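Ticket 1067 - Recall reminders not going out / x-ray bridge drops patient number
Site: Windum Dental, front desk + op 2
Opened: October 24, 2018
Priority: high (was normal, bumped by site)
Status: see bottom

Reported by front desk: patients due for six-month cleanings not getting texts. Noticed when two people called asking if they'd been forgotten. Hygiene schedule half empty next two weeks. Also separate complaint, op 2, bitewings landing in wrong chart. Told them to log that as its own ticket, they put it in here anyway. Leaving both, might be related.

Setup: Fekura practice software on the server, Skornier imaging on each operatory PC, bridge in between. Texts go out from the Fekura reminder service, runs overnight.

Log

8:40 - Remoted in to server. Reminder service shows running. Last batch sent is from before the update. Queue has 500 messages, all "pending". Exactly 500, so that's a cap, not a real count.

8:55 - Restarted service. Queue still 500. Nothing leaves. No error on screen, log file says "batch rejected, recipient list invalid" over and over. Doesn't say which recipient. Thanks.

9:10 - Exported the queue to a spreadsheet. Sorted by phone. One record with a phone number field that reads "call husbands work". Somebody typed a note in the phone box. Old version skipped those, new version chokes on the whole batch.

9:20 - Moved note to the comment field, left phone blank. Restarted. Rejected again. So more than one.

9:45 - Filtered anything in the phone box with letters. Found several more, plus a few with an extension tacked on. Cleaned all of them. Kept a copy of the original values in the ticket folder in case the desk wants them back.

10:05 - Test message to the office cell. Arrived. Do NOT release the full queue yet, half of those appointments are already past and people will get reminders for visits they missed. Asked desk how far back they want to go.

10:30 - Desk says only future appts and anybody overdue for a cleaning. Cleared the rest. Set the batch limit to 90 so we can watch it. First batch out, no rejects. 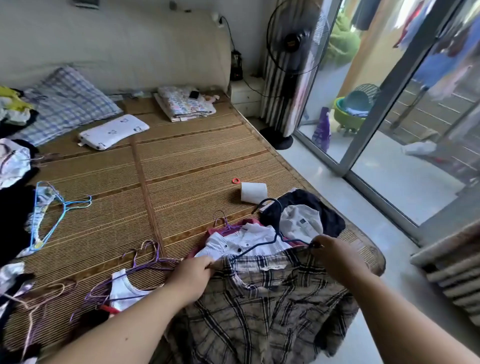 10:50 - While that runs, looking at op 2. Took a test image with the dummy patient. Opens in Skornier under the right name, but bridge log shows patient number blank. When number is blank Skornier just keeps whoever was open last. That is how the bitewings got in the wrong chart.

11:05 - Compared bridge settings op 1 vs op 2. Op 1 passes the chart number, op 2 passes the old account ID, and that field got emptied in the update. Op 2 PC was replaced in February and must of been set up from the old sheet.

11:15 - Changed op 2 to match. Closed Skornier completely (the tray icon too, closing the window doesn't do it). Reopened. Test image goes to the dummy chart, number shows. Tried it three times with a different patient open in between. Good each time.

11:30 - Misfiled images: hygienist gave me the list from her paper schedule. One set of bitewings to move. Did not move it myself, needs the dentist to confirm which teeth and whose. Showed her Transfer Image, right click on the thumbnail. Don't use delete and re-import, it loses the exposure date.

11:50 - Second and third reminder batches out. Desk phone already ringing with people confirming, so texts are landing.

1:15 - Desk reports texts say "your appointment at Cieślak Dental". Wrong name. That's the practice name from before they changed it, update put the default template back. Paused the queue. Desk not happy.

1:25 - Fixed name in template. Checked the email one too, same problem, fixed. The "Ś" style letters were coming thru as question marks on some phones anyway. Sent test to office cell, reads right. Queue back on.

2:10 - Queue empty. Batch limit back to default.

Still open
- Dentist to confirm and transfer the bitewings.
- Vendor ticket 1071 opened with Fekura, ask if one bad phone number is suposed to kill the whole batch.
- Op 3 bridge not checked, patient in the chair all day. Call before opening tomorrow.
- Desk: notes go in the comment box, phone box is digits only.

Status: reminders fixed, op 2 fixed, leaving open for op 3 and the transfer.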